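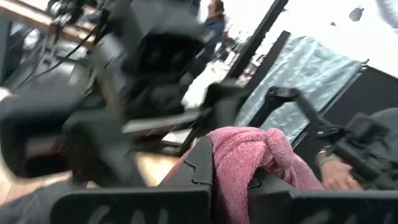
**Figure 9.** Wrist-camera view during collection: a pink knitted item held between the gripper fingers, with a person's hand close by.

### 3.2 Gathering of examples

Examples were gathered on the Vilodex platform under the supervision of F. Yüksel and A. Ayala. The full set holds 2,624 episodes covering 16 handling tasks. Soft goods form the largest group and proved the hardest to label, as folds often hide the point of contact. Strong motion blur, visible on the arm in Figure 9, was not treated as grounds for removal. Frames in which a person's hand enters the view were likewise kept and given a separate tag. Episodes shorter than 20 frames were left out of training.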